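Residence diary, 16th October
Laundry room, Galmont House

The folding table was in use for the residents' clothing. The long wooden top shows its grain well, and the dark items were dealt with at this table.

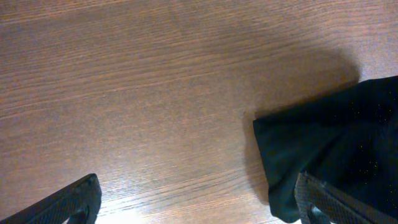 Dark cloth on the folding table.

Mr Kováčik asks that black garments be folded with the label uppermost – names are then easily read at the shelves. Coloured clothing is to be piled toward the wall.
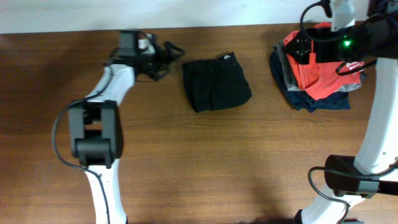
Black garments

Creases are to be eased out lengthwise before folding. Ms Yazıcı will collect for Room 7.

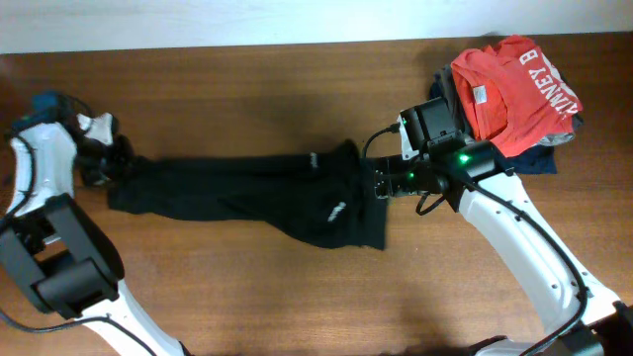 Black garment laid lengthwise, white logo marks showing.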